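Bakke Wagon Restoration, Progress Report No. 2
Prepared for the Zeltuvau Motoring Fund

Where the car stands

The Bakke is on its own wheels again, which the last report promised for spring and which happened in July. It rolls. It steers, with some persuasion. It does not yet stop in any way I would want the Fund's name attached to.

The body shell came back from Ultbridge with both sills replaced and the rear floor made new from the seat mounts back. They found more filler in the left quarter panel than any of us had guessed, and have billed for its removal with what I can only call enthusiasm. The invoice is attached.

Engine

Erdal Ekinci has the straight-six assembled to the point where it turns by hand. Compression figures will follow once the head gasket arrives; the first one supplied was for the four-cylinder car, and so was the second. We are keeping both in case the Fund ever buys us a four-cylinder car. The carburetors are rebuilt and sitting on the shelf under a towel.

The gearbox went back in with new synchros on second and third. Reverse was fine all along, so we will always have that.
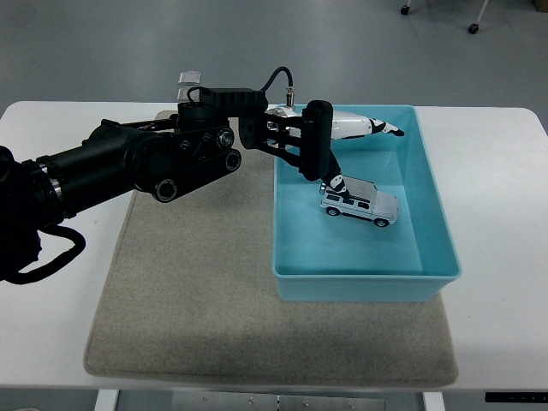 Money

Of the grant, $270 remains in the parts line. The brake master cylinder is quoted at $200, so you can see how the rest of the year will go. The trim line is untouched, mostly for lack of trim. Folke Sjöberg has a lead on a full set of window moldings in Millalberg, from a seller who answers every question except the one about price.

I would like to move the unspent paint allowance into brakes — the car can be primer gray at the fall meet, but it has to be able to leave it.

Next period

Brake lines, master cylinder and rear drums come first. Wiring after that: 26 circuits on the diagram, several of them added by a previous owner with opinions about fog lights. Erdal wants a first start before the weather turns, and I have put it in the schedule in pencil.

Please confirm the transfer between lines when you can. The seller of the master cylinder is holding it for us until the end of the month.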